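The Basket Stays, For Now

July's great debate at Prillumdale has been whether the tea room tables need a basket. Rukhsana Ghumman says a white table with nothing on it looks like a dentist's. Khurram Paracha says a basket is where things go to be forgotten, and he has the old bus timetables to prove it.
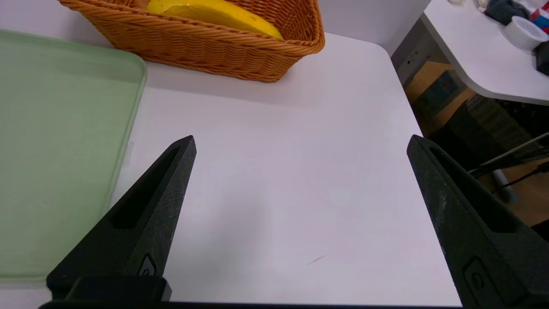
2 min read

Rukhsana has won the first round. The orange wicker is in, with something yellow in it already, and the pale green tray has been given the side of the table nearest the biscuits - a position Khurram describes as "provocative".

House rules are short. Fruit may go in the basket. Keys, receipts and single gloves may not. Trays get wiped by whoever used them last, a person we have yet to identify in 4 years of trying.

Objections to Adeel Jadoon, in writing, before the kettle goes on.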